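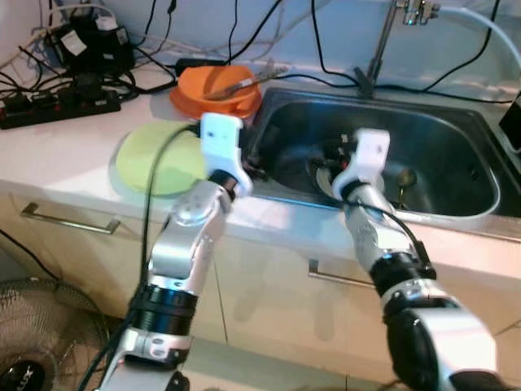
Written by Rónán Flanagan. Last edited by Ju-won Geum, 2020-04-24

Home Topics Kitchen Workshop Recent changes
Search this wiki Go

Dishwashing by robot

Dishwashing by robot means getting a machine with arms to do what you do at the sink after tea: pick up the dirty plate, wash it, rinse it and put it somewhere sensible. I've been keeping this entry going since December and I still get asked the same thing every week, so I'll put the answer first. No, you can't buy one that does the whole job yet. Bits of the job, yes, on a good day, with someone standing next to it.

(A dishwasher is a robot too, if you want to be strict about it, and a very good one. It has its own entry. This one is about everything a dishwasher leaves to you, such as clearing, scraping, loading, the big pans, and the bowl somebody's left a spoon in.)

What the job involves

When I wash up I don't think about any of it, and I expect you don't either. A machine has to be told or taught all of it. It has to find the plate, get hold of the rim, lift without tipping, move across to the sink without catching the tap, and let go gently. Then there's the actual washing, where you press hard enough to shift dried egg and softly enough to leave the glaze alone. I'd always assumed the scrubbing was the hard part! Most of the trouble comes long before that, at the picking up.

Plates lying flat on a worktop are the classic headache. A round plate, like the pale green one at the top of the page, gives you a low rim and not much room under it. You or I would slide a fingertip beneath or drag it to the edge of the counter and take it from there. Two-fingered grippers can learn the dragging trick, and quite a few teams now teach it on purpose, but if the plate is a bit too far back or greasy the whole thing goes wrong.

Sinks come next. Polished steel throws reflections about, so a camera looking into the basin sees spoons that aren't there and misses ones that are. An arm reaching down into the basin also hides the very dish it's going for (the white dish in the picture is partly behind the gripper). People get round this with a second camera at the wrist, or by having the arm come in from the side, or by feeling for the thing, which is what I do when the water's full of suds.

One arm or two

My own view, and Ju-won disagrees with me on the talk page, is that two arms are worth the bother. With one arm you can move crockery about all day. You can't hold a bowl still and wipe it, though, unless you bolt something into the sink for it to rest against. Two arms can share the work, one at the counter and one down in the basin, and pass things between them. The price is that they can also bump into each other, and the planning gets slower.

Who has tried it

Daltix went for the simple version: one arm, one shape of plate, canteen only. Their test ran to 200 plates and they published the breakages, which I wish everyone would. They lost 3. I'd be pleased with that at home, to be fair.

Plivano took the opposite road and used two arms in an ordinary-sized kitchen with mixed crockery. A sink load that takes me a few minutes took theirs 40, and that was with a person at hand to press stop. Lovely to watch, mind you. I sat through the full video with a cup of tea and only skipped a little.

Ryu began as a washing-up project and now does table clearing, having decided that carrying things to the kitchen was the part they could do well. Dristden makes grippers, mostly for shop-floor work, and its softer finger pads turn up in a lot of other people's kitchens. I've asked them for wear figures in soapy water and will add them if they ever write back.

Water and wiring

Almost every arm you'll read about was designed for a dry bench. Joints want seals, cables want sleeves, and the electrics want to be well away from the tap. Many research set-ups practise dry for this reason, with the moves learnt first and the water left for later. It's sensible, but do check when you read a claim that a robot "washes dishes". Was there any water? Was there any food on the plate? A clean plate moved from the worktop to the sink is progress, and I'm glad of it, but it isn't the washing-up.

Cutlery

Still poor. Forks tangle, and a spoon can slide round the bowl when it's nudged. A utensil left sticking out over the rim of a bowl is easier, as there's a handle to aim for, though then you have to decide whether to take it out first or carry the lot. Teaching that sort of order takes longer than teaching the grip.

To do on this page: glasses (I've got notes), drying racks, and a proper section on noise. If you've got timings from a wet test please put them on the talk page with the kind of crockery used.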